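Filed under: Workshop notebook / Cloth handling / Clultum bench

2019-10-08

Shirt folding again, all day. Kurniawati and I had the bench until five, Sugeng took over the logging after lunch. Notes are for me and for Arif Wibisono, who has to write up the May target and see how far off it we are.

The target as agreed: take a shirt lying any way up on the table, get it flat, fold it, square it off, and leave it where the next one can go on top. Gullier wants a figure for their laundry room in Wandadport. Their staff fold more than 3,000 pieces in a busy week and most of that is T-shirts and towels. Towels we can more or less do. Shirts are still the trouble.

Most of the morning went on the first pinch. The fingertips need to come down close to the table, close on a single layer and lift enough to drag the cloth without letting go. Too high and they shut on nothing. Too low and the force limit trips and the arm stops, which costs a restart each time. Retno's new approach height (3 mm lower than last week's) is better for thin jersey. Haven't tried it on anything with a seam yet.

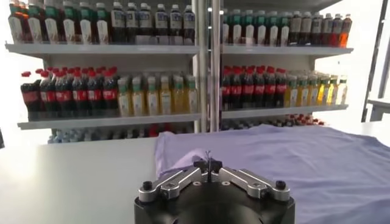 Can a machine fold the washing at home yet?
It can fold some of it, slowly, if a person has sorted the pile and stays near enough to step in when a sleeve gets caught underneath.

I keep getting asked a version of that by visitors so I am writing the answer down. The Liem people wanted to know the same thing about their packing table last month and got much the same reply from Arif Purba, only longer.

Back to the log. Count on the training set is now 3,372 grasp attempts, all garments together. Sugeng thinks we should throw out the first 300 because the table was at a different height then. I would rather keep them in and mark them. Not settled.

Things that went wrong today, in no order:

- Two layers picked up when we wanted one. Commonest fault by a long way. The fold then comes out short on one side and everything after it is off.
- The collar. It bunches when the body is dragged and the planner treats the lump as an edge. Kurniawati tried smoothing it with the back of the closed fingers, which worked on the bench by hand control but has not been put into the sequence.
- Afternoon light. The pale cloth against the white table top is hard enough for the edge finder at ten in the morning and a good deal worse later. A darker mat would fix it, but Gullier's tables are white as well, so we would only be putting the problem off.

After the tea break we left the full sequence alone and worked on the second fold by itself, starting from a shirt with one side already turned over. The idea was to find out how near the hem the fingers can come down before they push the cloth along in front of them.

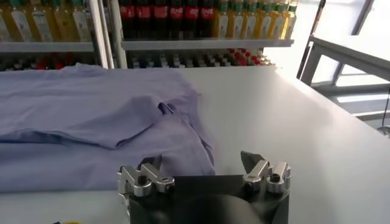 The trouble with starting halfway is that the shirt is never laid out the same twice, so comparing one run with the next is a matter of opinion. Sugeng wants to tape corner marks on the table top. Fine by me if they are small and come off afterwards.

Speed: still poor. A person does a shirt in a few seconds without looking. We are in minutes, and that is with the good runs. I don't think speed is what Gullier will object to, as the machine could work through the night. What they will object to is having to keep somebody beside it. At present somebody does have to be beside it.

My own view, for Arif W. when he writes this up: fetching and placing rigid things is close to usable on a shop floor. Cloth is not. I would put towels in the May demo and leave shirts as a bench result with the failures listed.

To do:
- Ask Retno for the approach height as a setting per garment, not one number for everything.
- Mark the early attempts in the set (or drop them, once Sugeng and I have agreed).
- Borrow the dark mat from Clultum for a morning anyway, to see how much of the edge trouble is contrast.
- Check fingertip pads for wear before the next long run.
- Kurniawati to write down her collar move step by step while she still remembers it.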